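중고 데스크톱 재사용 실습 보고서: 분해 설명서는 정말 도움이 되는가

1. 시작하며
우리 조는 학과 창고에 쌓인 구형 데스크톱을 분해해 다시 쓸 부품을 골라내는 과제를 맡았다. 수업에서는 Haltgate 분해 안내서를 따르면 초보자도 한 대를 66분 안에 끝낼 수 있다고 배웠다. 솔직히 믿기 어려웠다. 안내서에는 그 시간이 누구를 기준으로 잰 것인지 나와 있지 않다.

2. 진행 방법
7월 한 달 동안 8대를 분해했다. Macarena Toledo가 나사와 케이블을 정리했고 Natalie Heywood가 시간을 기록했다. 나는 안내서와 실제 기기가 다른 부분을 적었다. 부품 목록은 Wemix라는 이름의 공유 시트에 입력했는데, 항목이 261개까지 늘어나자 같은 부품이 두 번 들어간 줄이 여럿 나왔다. 정리하느라 하루 오후를 다 썼고 이 시간은 작업 시간에 넣지 않았다. 넣었다면 결과는 더 나빴을 것이다.

3. 결과
66분 안에 끝난 기기는 두 대뿐이다. 둘 다 마지막에 작업한 것이라 안내서 덕분인지 손에 익어서인지 구분할 수 없다. 가장 오래 걸린 한 대는 200분이 걸렸다. 조원들은 "그래도 점점 빨라졌다"고 했지만, 비교할 대상이 없으니 나는 이것을 안내서의 효과라고 쓰고 싶지 않다.
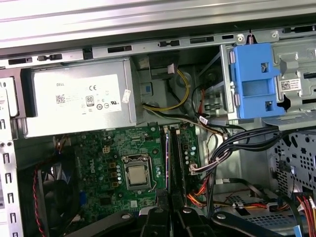 안내서에서 가장 의심스러운 부분은 부품 등급을 겉모습으로 매기는 4장이다. 표면이 깨끗하고 라벨이 온전하면 A등급을 주라고 하는데, 그 기준이라면 Dell 본체의 전원 공급 장치는 쉽게 A등급이 된다. 흰 라벨에 CE 표시와 QR 코드, 80 효율 배지까지 그대로 남아 있기 때문이다. 하지만 라벨은 출력 전압이 안정적인지 알려 주지 않는다. 쿨러 없이 소켓에 놓인 프로세서도 마찬가지여서, 은색 덮개만 보고 동작 여부를 판단할 수는 없다. 우리는 결국 등급 칸을 비우고 "미확인"으로 적었다.

4. 한계와 남은 일
표본이 적고 기종도 섞여 있다. 전압 측정기를 빌리지 못해 전원 시험은 하지 못했다. Bredmont 실습실에서 장비를 빌릴 수 있다는 말은 들었으나 신청 절차를 아직 확인하지 않았다. 다음 조가 이어서 한다면 안내서를 쓰는 팀과 쓰지 않는 팀을 나누고, 등급은 전원 시험을 마친 뒤에 매기기를 권한다.

문의: 재사용 실습 3조 | © 재사용 실습 3조 | 맨 위로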